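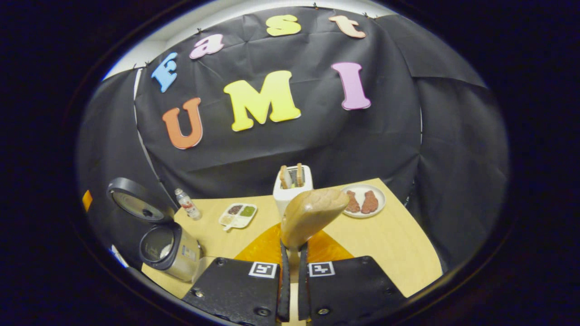

Varios lectores preguntan por qué el tostado medido en el laboratorio no coincide con el que obtienen en casa con el mismo ajuste del mando, y uno de ellos añade que la segunda tanda le sale siempre más oscura que la primera. La observación es correcta y tiene una explicación sencilla.

En la mayoría de las tostadoras domésticas el mando regula un tiempo, no una temperatura. Con el aparato frío, una parte de la energía se emplea en calentar la carcasa interior y las rejillas. En la segunda tanda esas piezas ya están calientes y el pan recibe más calor durante el mismo intervalo. Los modelos con compensación acortan el ciclo mediante un sensor, pero la corrección suele quedarse corta cuando las tandas se encadenan sin pausa.

En el boletín de octubre dimos los resultados de la serie Goltico, hecha con pan de molde blanco y rebanadas de 10 mm. Completamos ahora los datos con la serie Markholm, que usa pan de masa madre del obrador Ibarra, cortado al mismo grosor. Se tostaron 64 rebanadas en total, la mitad partiendo de aparato frío y la otra mitad inmediatamente después de un ciclo completo. La tensión de red se mantuvo estabilizada y las rebanadas se pesaron antes y después de cada ciclo.

El pan de masa madre tardó más en tomar color en la miga y se oscureció antes en la corteza. La diferencia entre ambas zonas complica la lectura con colorímetro, de modo que solo se tomaron valores en el centro de la rebanada. De las 64, se descartaron 31 lecturas por alveolos demasiado grandes bajo la ventana del instrumento - un porcentaje alto, que obliga a tratar la serie con prudencia. Con las restantes, el oscurecimiento adicional de la segunda tanda se confirma, aunque con más dispersión que en el pan de molde.

El contenido de agua influye tanto como el tiempo. Mientras queda humedad en la superficie, esta apenas supera los 100 grados y las reacciones de Maillard avanzan despacio. Una rebanada del día anterior, más seca por fuera, se dora antes. El pan congelado hace lo contrario y necesita el ciclo específico o un punto más de mando.

Para uso doméstico basta con bajar ligeramente el ajuste a partir de la segunda tanda y vaciar la bandeja de migas con el aparato desenchufado y frío.

La tabla completa está disponible en la sección Vinitz del archivo, junto con el protocolo de pesada. Las series con pan de centeno siguen pendientes.

Cierre de datos: 30/12/19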